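Lists > Small Arms and Benchtop Kits > Archive > Thread view

Last updated: July 2026

Prev Next Index Search Log in

Subject: Re: Kedby two-arm bench kit, worth the money?

On the list, Ásgeirsdóttir wrote:

> We are looking at the Kedby two-arm kit for a teaching lab. The Zestura
> dealer quotes 3,084 for the arms, rail, boards and enclosure, and wants
> another 100 for the spare finger set. Has anyone had one long enough to
> say how it holds up? I mostly care about setup time and whether
> the support people answer. We also have an old quote from Wumier but
> it does not include walls or a floor.

We bought ours in April, same bundle, same dealer. The price you were given matches what we paid, so I don't think there is much room to bargain. The spare fingers were extra for us too. I would get them. We have swapped one pair so far.

Setup took two people most of a day. The arms bolt to plates on the front rail and that part went fast. The walls took longer. The corner posts have to be square before the panels will seat, and the manual puts that step after the panels. Do the posts first.

Each arm has its own small board down by its base. Check for the green light on both before you start the software. If one board is dark, the program still opens and then hangs at the homing step with no message. I reported this and got a reply in 9 days - polite, but the fix was "restart it."

Leave slack in the cables at the wrist. Ours were too tight as delivered and the right arm stopped short when it reached across.

For what the kit can do, we have been running bin work: small mixed items, one blue bin in the middle, both arms reaching in from the front. The layout with a screwdriver in the bin is the one we use most. Long thin tools are harder for these grippers than toys are. Out of 30 tries at lifting the screwdriver by the handle, the left arm dropped it 9 times. I put that down to our tuning as much as the hardware.

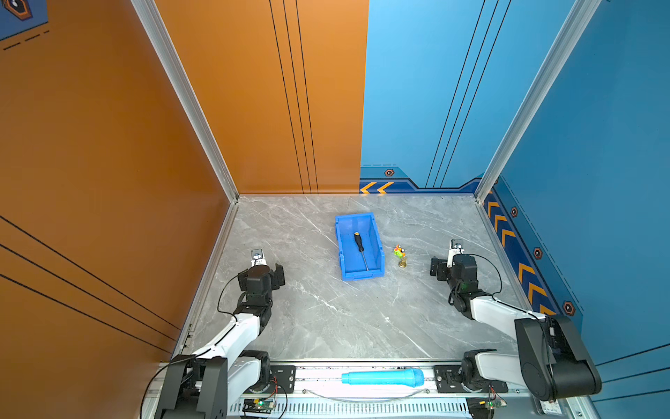

Answers to the rest

Noise: fine for a classroom. You can talk over it.

Support: slow by email. The dealer is quicker than Kedby, so write there first.

Wumier: I have only used their single arm and can't compare. If you go that way, add the cost of building your own enclosure - ours would have been hard to make for the difference.

I can send our bolt list and the order we now use for assembly if you want it.

Wichai Srithong

Reply Reply to all Thread Top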